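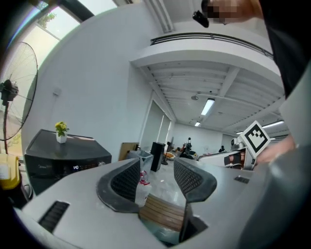

Attachment 1: cabinet unit with display on, fan to the left, socket on wall behind.

Ticket 864
Site: Dilville, ground floor workroom
Category: Appliances and small electrical
Priority: Low
Status: Awaiting parts
Opened: 19th June

Reported fault
Front display on the black cabinet unit shows 140 and does not change. Buttons respond with a beep but the figure stays the same. Unit otherwise runs. Reporter also says the standing fan stops when the cabinet unit is switched on at the wall.

Initial notes
Display reads 140 in the attached photo, digits white and legible. No error code has been reported. Potted plant with yellow flowers is standing on the top of the unit. Reporter asked to move it before any further work, as the Jendari manual says the top must be kept clear and water must be kept away from the control board.

Cables to the left of the unit are bunched up with other items. Reporter asked to separate them and confirm which plug belongs to which appliance.

Reply from reporter
Plant moved to the window sill. Cables sorted. Fan and cabinet unit were both on the same Storkia extension lead. The lead has a reset button, which had popped out. Pressed it in and the fan came back on. Display still 140.

Step 1
Unit switched off at the wall for 600 seconds, then back on. Display blank for a moment, then 140. No change.

Step 2
Fan moved to a separate socket. Cabinet unit left alone on the extension lead. Both ran for 2 hours without the lead tripping. Fan part of the fault treated as resolved. Lead is old and has been withdrawn from use anyway. Replacement requested from stores.

Step 3
Control lock checked. Lock was off. Held the two outer buttons to restore factory settings, per manual. Three beeps, display went to 500, then returned to 140 when the door was closed.

Step 4
Repeated with door left open. Display stayed at 500. Closed door, back to 140. Same result each time. Points to the door switch or the ribbon connector behind the front panel. Panel not opened on site.

Action
Front panel assembly ordered from Arancibia. Supplier gives delivery in September. Unit may stay in use meanwhile at the present setting. Label to be fixed to the door saying the setting cannot be altered.

Outstanding
Confirm new extension lead received.
Confirm label fitted.
Keep top of unit clear, plant included.
Book fitting visit once the panel arrives.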